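Netelgate Community Help
Home and Laundry

Sheets come out of the dryer in one giant ball. What am I doing wrong?
Posted May 11, 2019 by zistside_renter

I moved into the Zistside building in February and it has a stacked washer and dryer in a closet, which I was very smug about until I used it. Every time I wash a set of sheets, the fitted sheet swallows everything else. I open the door after a full cycle and find a sort of cotton meatball, hot on the outside and damp in the middle, with the pillowcases somewhere at the core. I have tried a smaller load. I have tried those wool balls, and the sheet ate those too. Is this the machine or is it me? I'd like an answer other than "buy a clothesline," as I have no yard.

linthound94

Bit of both. A fitted sheet is a bag with elastic around the opening, and your dryer only turns one way, so it winds up. Some machines reverse every so often and yours probably doesn't.
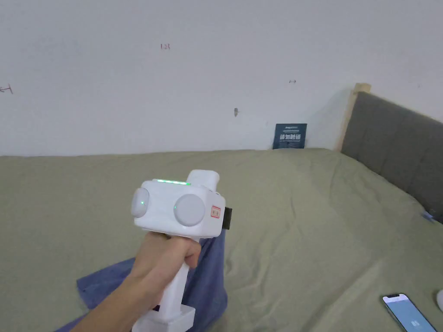
Stop the dryer 15 minutes in and pull everything out. Yes, all of it. Shake the fitted sheet until the corners turn right side out, put it back by itself, then add the rest loosely on top. Do it again halfway through if it's a deep-pocket sheet. Color makes no difference, by the way, before someone tells you dark ones dry slower – a sage-green one like the sheet on that bed will ball up every bit as well as a white one. Thread count does matter a little. I own a 600 set from Caldeira that feels lovely and dries at the speed of a wet dog.

Other things that helped me:

Wash the sheets on their own. Towels are heavier and they drag.

Tie a loose knot in each corner of the fitted sheet before it goes in the dryer. Looks stupid, works most of the time.

Don't put the duvet cover in with anything, and button it first. A crumpled light blue cloth like the one on the duvet here is exactly the size of thing that crawls inside an open cover and comes out three washes later.
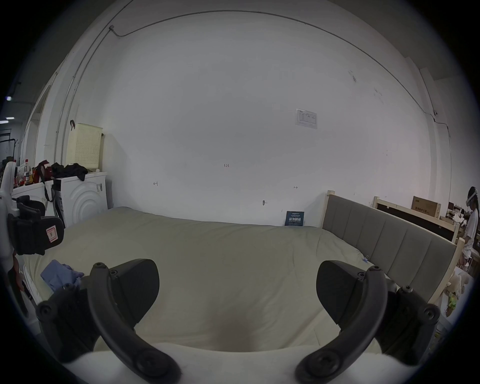 gravel_and_tea

Clean the lint trap.

mostlybeige

The lint trap won't untangle a sheet, but sure, clean it.

I'd add that the sensor setting is useless for bedding. It feels the dry outside of the ball and quits, very pleased with itself. Use timed dry on medium. I also bought a plastic sheet untangler thing from Sellurora that clips on the corners. It worked for 2 loads and then one clip went missing, so I'm back to tying knots like the first poster. If you give up, hang the fitted sheet over a door overnight while it's still a bit damp. You can't close the door, but you'll have dry sheets.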